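From: Mayuree Ratanaporn
To: Prilcombe Workshop list
Subject: Re: [prilcombe] Tables for the long room, and what to put on them

Hello Iida and all,

Thank you for the measurements. I answer between your lines.

Iida Partanen wrote:
> We have now two offers for the tables. Havell has a white top,
> 750 deep, and Lehtinen has birch, 700 deep. The wall from the
> door to the window post is the same as before. I would like to
> decide in February so that we can paint after. Does anybody who
> works at the white table now have a complaint about it?

I have used the white table almost every day this winter, so I can say something. I like the white top. Small dark parts are easy to find on it, and it makes the room lighter in the afternoon. It shows each pencil line, but a wet cloth takes them off.

My only complaint is the depth. With 700 there is not enough space when two people sit opposite and also want to keep their things in front of them. So my vote is for Havell, also if we must wait longer for the delivery.

> Do we need the slots in the top? Lehtinen can leave them out
> and it is cheaper.

Please keep the slots. The cables go down there, or they should go down there. At present many of us let them lie across the top, and I am guilty of this too. If the new tables come without slots, we will have cables over the front side and somebody will pull one with the knee.

> And the plant? It takes space at the window end.

The plant stays, I hope! It is doing well in that light and it needs very little place. I water it when I come in at nine. If it must move, the shelf is too dark for it.

I put one picture from the white table.
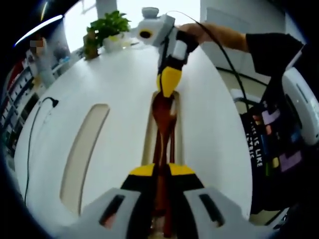 The white table toward the window, slot on the left, plant at the far end.

One more question about the shelves. Iida, did you include them in the 958, or is this number only for the tables? I could not understand it from the sheet. If the shelves are included, then I think the Prillura lamp can wait until next year.

I can be at the workshop to measure again, any morning before 11. Please write to me first, I do not always hear the door.

With best regards,
Mayuree

--
You receive this message because you are on the Prilcombe Workshop list.
To leave the list, write to the list owner.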